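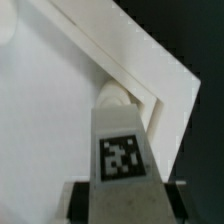 The visit to the Dretiddale lab counts as Session 5 of the course, and these notes cover what you are expected to know from it. We saw one arm with a two-finger gripper, set up for handling small parts. The demonstration was run by Jamshid Hashemi, who has been with the lab since it moved out of the Betholm building. Most of the questions on the day were about the square black-and-white marker on the face of the finger, so the notes begin there. The marker is a fiducial. It has a thick black outer band with a pattern of white blocks inside it, and a thin white border separates it from the gray of the finger. The camera sits close to the gripper and looks along it, which puts the marker in view together with whatever lies past the fingertip.

1. What the marker is for

The software searches the picture for the black band first. Once it has four corners, it reads the pattern inside and compares it with a stored list. Each marker has its own number, so the left and right fingers cannot be confused. From the positions of the corners the software works out where the finger is relative to the camera. If both fingers carry a marker, the distance between them gives the opening of the gripper.

This can be done without an encoder in the gripper. The price is that the marker has to be seen. Jamshid covered part of one with his thumb and the reading on the monitor dropped out at once. It came back when he took his thumb away.

Know these terms for the quiz: fiducial, pose, corner detection, occlusion, calibration.

2. Focus and distance

A camera with a fixed lens is sharp over a limited range of distances. Things very close to the lens, including parts of the gripper itself, can come out soft. A marker can be a little blurry and still be read, because the cells are large and there are only two tones. Small print or a fine barcode in the same place would be lost.

The marker may also look tilted in the picture. The software expects this. A tilted square still gives four corners, and the way its shape changes is what the pose is computed from.

3. The demonstration

The arm ran a pick-and-place routine with white plastic parts. Order of steps:

Move to a position over the part.
Open the fingers and check the opening from the markers.
Lower, close, check again.
Lift and move to the tray.
Open and back away.

The check in the third step is the one to remember. If the fingers close further than the width of the part, the part was missed and the arm goes back to the start. We saw this happen twice. In the second case the part had been pushed over by the fingertip and had to be set upright by hand.

White parts on a pale surface are harder for the camera than white parts on a dark one. Demetrius Thibodeaux asked whether the lab would change the surface. The answer was that the lighting would be changed first, as the surface is shared with another project, Ouali.

4. Numbers given during the talk

Practice runs recorded for this routine: 1,000
Runs kept after sorting: some 400
Markers in the stored list: 13

The runs that were dropped were mostly ones where the marker was hidden or the recording stopped early. Jamshid did not have the exact split.

5. Wear and cleaning

The fingers pick up dust and smudges with use. Marks below the marker do no harm. Marks on the white border do, as the software needs a clear change from white to black to find the band. The lab wipes the fingers with a dry cloth at the start of each day and replaces a marker if a corner lifts. After a replacement the calibration has to be repeated.

6. Work to hand in

Write one page on the following. Suppose the gripper had an encoder and no markers. Which of the faults we saw would still be noticed, and which would not? Use the steps in section 3.

Students who missed the visit should read chapter 5 of the Brerkia course reader and do the same page. A second visit is planned for June. Sign up on the sheet outside the classroom.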